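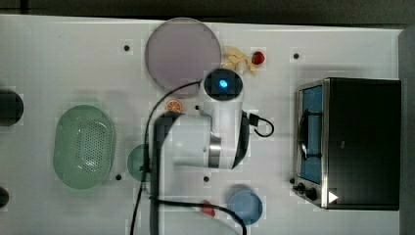
Bożena Krawczyk wrote that the patch test form should come before everything else on this list, and that she would not open a jar at any salon that keeps it at the bottom. I moved it up. The rest has the same order as in February.

Skokari Skin and Body Studio
Safety checklist for treatment rooms, with comments
Date of check: Nov 18, 2024

Part A. Clients and forms

1. Patch test form signed and dated before first facial peel: YES
Comment: All forms in the folder are signed. One has the signature but no time of application. Please write also the hour, it helps when the client phones later with redness.

2. Allergy question asked again at each visit: PARTLY
Comment: New staff ask it. Older staff say they know their clients. A client can get a new medicine between two visits, so the question must be asked.

3. Clients under 16 have a parent's consent: YES

Part B. Creams, oils and peels

4. Opened jars marked with the opening date: NO
Comment: The Zarkia night cream and two body oils have no date. I put these on the side shelf, do not use them until somebody finds out when they were opened. If it is not possible, throw them away.

5. Spatula used for each jar, no fingers: YES

6. Products kept away from sun and heater: PARTLY
Comment: The vitamin serum stands on the window sill and its colour is already darker than in the new bottle. Move it to the closed cupboard.
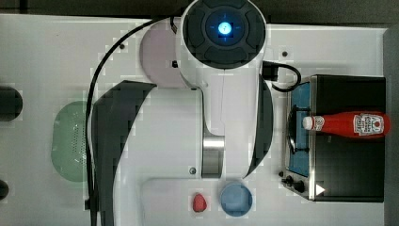
Photo 2. White tabletop and part of the robot arm, from above.

7. Safety sheets for peels available in the room: YES
Comment: The Eston sheet is the old edition. The new one is in the office binder, please copy it.

Part C. Equipment

8. Facial steamer descaled and filled with distilled water: YES

9. Wax heater tested with separate thermometer: YES
Comment: The display showed 58 degrees and my thermometer the same. This is too warm for the wax we use on the face. Let it cool and test on your own wrist first.

10. Magnifying lamp cable without damage: NO
Comment: The cover is cracked near the plug. I took the lamp out of use and wrote a label on it. Michalski can repair it, but a new cable is maybe cheaper.
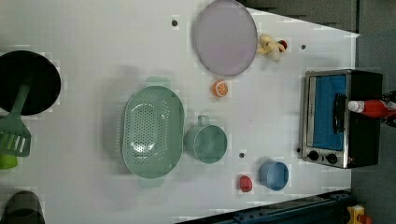 The same goes for the small lamp at the manicure desk, which I could not check properly as there was a client. Somebody should look at it before closing time.

11. LED mask lenses and straps wiped after each client: YES

Part D. Hygiene

12. Towels changed for each client: YES

13. Metal tools cleaned, then disinfected for full 10 minutes: PARTLY
Comment: The tools were taken out too early when I was watching. Use the timer on the wall, it works well.

14. Closed bin for used cotton and wax strips: YES

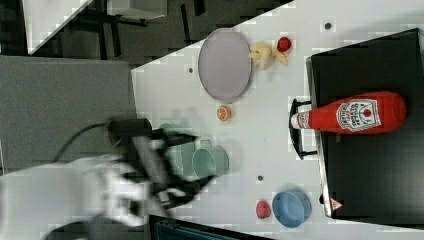 Photo 4. Lavender-gray plate, orange slice and mint-green cup on the white table.

15. Hand cream and soap for staff at each sink: YES
Comment: Two colleagues have dry, broken skin on the fingers. They should wear nitrile gloves when they mix the tint.

To be done before the next check: points 2, 4, 6, 10 and 13. Write your initials next to the point when it is finished, and leave the sheet in the blue folder at the reception.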